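Simulated demonstration gathering

Simulated demonstration gathering is the practice of recording examples of household or industrial tasks inside a computer-rendered environment, so that a learning system can be trained to imitate them. The examples are usually called demonstrations or episodes. An episode normally pairs a stream of rendered camera views with a record of commands, and often with a sentence stating the task. The method is promoted as a cheap substitute for work on physical machines. How far that claim holds is disputed, and much of the published support comes from groups that also sell or maintain the simulators.

Background

Learning by imitation needs examples, and examples on real hardware are slow to collect. A person must drive the arm, reset the objects and stop when something breaks. Simulators promise to remove most of this. Rooms can be restored to their starting state at once, objects can be swapped, and many copies of the same room can run side by side. The Zusard room set, one of the collections often used in teaching, ships with 34 furnished rooms and a script that changes wall color, bedding and the view outside the window.

Critics have pointed out that this kind of variety is easy to produce and easy to overrate. A bedroom with yellow walls and the same bedroom with green walls are two rooms in a table of results. They are much closer to one room as far as the motion of an arm is concerned.

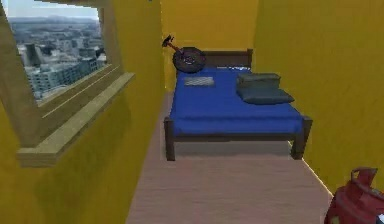

Rendered bedroom with a blue-sheeted bed, a unicycle against the back wall and a city view through the window.

Room content is generally assembled from libraries of ready-made objects, placed by rule or by chance. The results can be odd. Sizes, weights and friction are often left at default values, and a bag that looks soft may behave as a solid block. Supporters answer that a learning system benefits from unusual arrangements because it cannot lean on habit. This has been repeated far more often than it has been tested.

Methods of collection

There are three common sources of episodes. In the first, a person steers the simulated machine with a headset, a hand controller or a keyboard. In the second, a planning program with full knowledge of object positions works out the motion by itself. In the third, a small number of human episodes is cut up and replayed with the objects moved, giving a large set from a small one.

The third source accounts for most of the very large totals in circulation. The Prirel method, for example, begins with 8 human episodes per task and expands them to 240. Reports of the work give the larger figure first. Whether such a set should be described as 240 demonstrations is a matter of taste – the decisions in it were made 8 times.

Planner-made episodes have a different weakness. The planner knows where everything is, including things the cameras cannot see, and so it never looks for anything. A system trained on its output may learn to reach with confidence toward places it has no means of knowing about.

Camera views

Most sets record at least one wide view of the room and one or more views from cameras fixed to the machine. The wide view is the one shown in talks and on project pages. The close views are usually less impressive, and for long stretches they may hold little besides wall, floor or cabinet face.

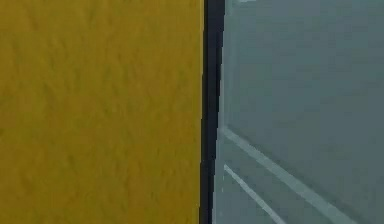
Opinion is divided on what to do with stretches of that kind. Some pipelines drop any episode in which the target is out of view for too long. Others keep everything, on the grounds that a working machine will also spend time facing surfaces of no interest. Tekison, whose recording tool is used in several courses, filters by default and does not report how much was removed. Users have asked for the figure since the April release. Without it, a reader cannot tell whether a set is clean because the collection went well or because the bad parts were thrown out.

Labels are a related problem. Task sentences are often generated from the list of objects in the room, and an object may be named in the sentence without appearing in any recorded view. Hand checking catches this but is rarely budgeted for.

Transfer to physical machines

The usual test is to train in simulation and then run the result on hardware. Reported outcomes vary widely, and so do the rules for what counts as success. In some reports a grasp is enough. In others the object must be placed and released.

Ademir Moura, in course notes dated 5th March, compared systems trained in the Holanda simulator with systems trained on a small physical set. The simulated set held more than 100 times as much material. Moura found an advantage for it only on tasks that involved moving through a room, and none on tasks that involved cloth or handles. The notes have been criticized for using a single arm and a single kitchen. They are still cited often, partly for lack of anything better.

Mixing the two kinds of data is now common. The proportions are mostly set by trial and error, and are seldom given in full.

Reporting practice

There is no agreed way to state the size of a simulated set. Hours, episodes and single views are all in use, and each can be made to look large. A reader comparing two sets should check the number of separate human episodes, the number of room layouts (as distinct from color changes), and whether failed attempts were kept. Many releases give only the first of these, and several give none.

See also: Imitation learning; Motion planning; Teleoperation; Domain randomization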